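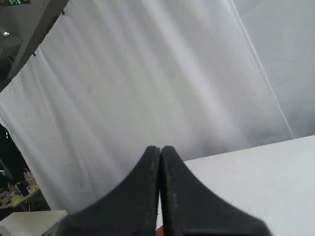 Week 5 notes: teaching by demonstration
Espiritu section, lab handout. Read before your Saturday slot.

Short version of last lecture, for people who missed it. Two ways to show an arm a task.

1. By hand (kinesthetic). Arm goes limp-ish, gravity compensation on, you grab the wrist and push it through the motion. Robot logs its own joint angles. No mapping problem, you are moving the real joints. Downsides: your hands and arms end up in the camera view, and the policy may learn to look for them. Also tiring. Fine motion is bad near the end of reach.

2. By remote (teleop). You hold a leader arm or a controller, the robot follows. Camera view stays clean. Downsides: lag, no feel for contact unless you pay for force feedback, and you need practice. First twenty or so demos from a new operator usually get thrown out. Don't take it personally.

We use both. Hand guiding for waypoints and calibration, remote for anything that goes in the training set.

What gets recorded

Joint positions, gripper opening, wrist camera, fixed camera, and the command you sent. Command and measured position are NOT the same thing. Train on the command. Half of last year's projects mixed these up and then wondered why the gripper never squeezed hard enough. If you close on a handle, measured opening stops at the handle width, the command keeps going past it. That gap is your grip force, more or less.

Timestamps: every stream has its own clock. Joka (our logger) resamples everything to one rate when you export. Check the export, dont trust it. Plot gripper command against wrist video for at least one episode and see that they line up.

The task for this unit

Tool with a wooden handle, standing in a cup. Tray next to it. Pick the tool out of the cup, put it in the tray, let go, back to home pose. Sounds like nothing. Three places it goes wrong:

- Approach. Come in too low and you tip the cup. Come in from above and the knob on top of the handle gets in the way. Angle the wrist and go for the shaft, just under the knob.
- Lift. Has to be straight up until the tool clears the rim. People love to cut the corner. The policy will learn to cut it too, and cut it more.
- Release. Lower first, then open. Dropping from height counts as a failed episode.

Grasp on the shaft, jaws closed, before the lift:

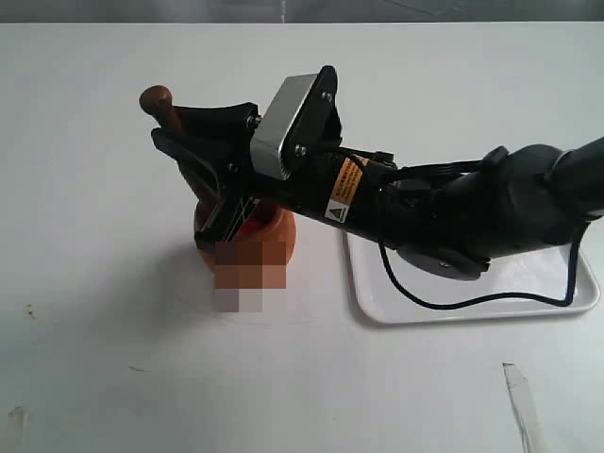
Rules for a good demo

One speed. Pick a slow one and keep it. Pausing to think in the middle of an episode is poison, because the policy sees the same view with "do nothing" as the answer and may just freeze there. If you need to think, stop the recording and start over.

Same strategy each time, different start positions. Move the cup a little between episodes. Move the tray less often. Write down when you do.

Recover on purpose. One episode in ten, start from a slightly bad pose and correct it. Otherwise the policy has never seen what to do when it drifts (compounding error, see lecture 3, the steering example).

Mark failures right away. Tilero has a reject key on the leader side, use it before you start the next one. Nobody goes back later to sort them, they say they will.

How many

Target is 400 good episodes for the class, pooled. Botusdale set, which you'll use for comparison, has 2,266 over several tasks, different arm, so don't merge it in without redoing the action scaling. If we got to 1,000 on this one task I'd expect the curve to flatten, but that is a guess and a fine project topic if anyone wants it.

Split by session, not by episode. Episodes from one sitting look too alike, and a random split will make your validation loss look great for no reason.

Before you start recording

- Home pose, check the zero on every joint
- Gripper open and closed once, full range
- Cable slack. Rotate the wrist both ways by hand, make sure the loop doesn't snag or pull
- Lights same as the last session
- E-stop within reach of whoever is NOT driving
- Episode folder named with your initials + session number

Common questions from last time

Can I mix hand-guided and remote episodes? Not in one training set. Velocities are different, images are different. Keep seperate folders.

What if the tool slips in the grip but still ends up in the tray? Keep it, tag it "slip".

Does the policy need the fixed camera? Try with and without. Wrist view loses the tray during the approach in a lot of starts, so my bet is yes. That's problem 2.

Due before the next lab: export of your own session, one aligned plot, half a page on your rejects and why. Questions to Imelda Espiritu, after class or at the lab bench. Reading for next week is the chapter on action chunking, skip the proofs.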